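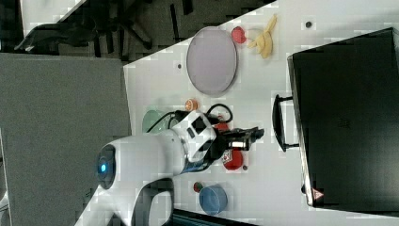
What is a kitchen play table?

A kitchen play table is a flat, low-cost surface on which children handle toy foods, dishes and small cookware as they act out the preparing and serving of a meal.

# Chapter 17: The Kitchen Play Table

Chapter 16 dealt with blocks, sand and water. The present chapter turns to domestic play, and in particular to the selection and arrangement of materials on a single table. It is written for educators in the second year of the Ternadstead course and assumes familiarity with the observation methods set out in Part 2.

Domestic play has a long place in preschool and kindergarten practice. Children arrive with a detailed knowledge of kitchens. They know that fruit is washed, that sauce comes from a bottle and that someone must set the plates. A well-chosen table lets them draw on that knowledge and try out words they have heard at home.

## Learning outcomes

On completing this chapter, the reader should be able to:

- distinguish between food items, serving items and preparation items, and select a suitable mixture of them
- arrange a table so that each item can be seen and reached
- describe the language that a given set of materials is likely to invite
- plan a pack-away routine that children can follow with little adult help.

## 17.1 Selecting the materials

Toy foods should be recognisable by shape and colour. Fruit is a dependable starting point. A banana, an orange and a strawberry differ plainly from one another, and most children will name them without prompting. Cut or partly peeled pieces are of particular value, as they introduce the ideas of inside and outside, whole and half, skin and flesh.

Packaged foods serve another purpose. A bottle carries a label, and labels invite pretend reading well before a child can decode print. Educators may hear a child 'read' a sauce bottle aloud with complete confidence. Such episodes should be recorded as early literacy behaviour.

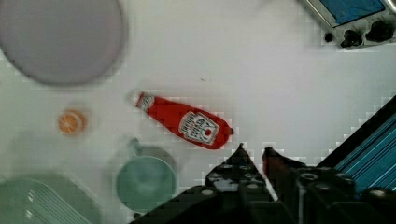

*Figure 17.1 Sauce bottle laid on its side, with plate and orange piece.*

Items taken from a real kitchen may be mixed with toys, provided that they are sound, light and free of sharp edges. Anything that has chipped is withdrawn at once. Services that follow the Bagheri checklist will already inspect their materials at the beginning of each term; those that do not should adopt an equivalent routine.

## 17.2 Space between items

Beginning educators tend to put out too much. A crowded table encourages tipping and sweeping, and smaller pieces are lost beneath larger ones. The surface should show between the objects. Large items, such as a plate or colander, are placed first, and the smaller foods are then set near them where a child might be expected to use them together.

Level of difficulty can be adjusted through placement alone. An orange half beside a plate suggests serving. The same piece placed beside a colander suggests washing. Neither use should be announced to the children, who will often find a third.

Cups deserve separate mention. Two cups in different colours give rise to comparison, turn-taking and, at times, dispute – all of which are useful to the observer. Handles should be left where small hands can find them. 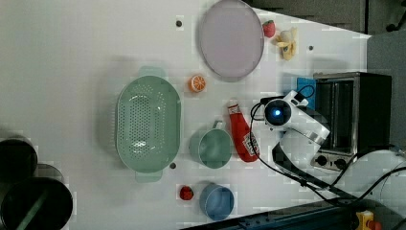 ## 17.3 Preparation items and appliances

A colander, a pan or an oven changes the character of the play. Foods acquire a sequence: they are rinsed, cooked and carried to a plate. Children begin to use words of time and order, among them *first*, *next* and *not yet*. Appliances with knobs and a door also offer fine motor practice.

Any real appliance used for play must be made permanently unable to heat, and its cord removed, before it enters the room. It is best kept at one side of the table, leaving the remaining surface for dishes and food.
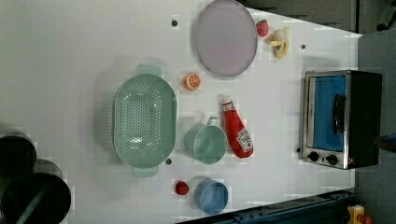

*Figure 17.2 Colander, cups, plate and toy foods, with a toaster oven at the right-hand side.*

## Case study: the Nirnel room

Gervásio Vieira kept written observations of one kitchen table in the Nirnel room from February to August. Sessions lasted 20 minutes, and the materials were altered only between months. His notes, reproduced on page 443, should be read before attempting the activities for this chapter. Particular attention should be paid to the entries made after the colander was introduced, when several children who had previously played alone began to ask others for food to wash.

## Key terms

**Preparation item** – an object used to wash, cut, mix or cook food in play.

**Serving item** – an object used to hold or present food, such as a plate, bowl or cup.

**Prompt by placement** – the positioning of two items near each other so as to suggest a use without spoken direction.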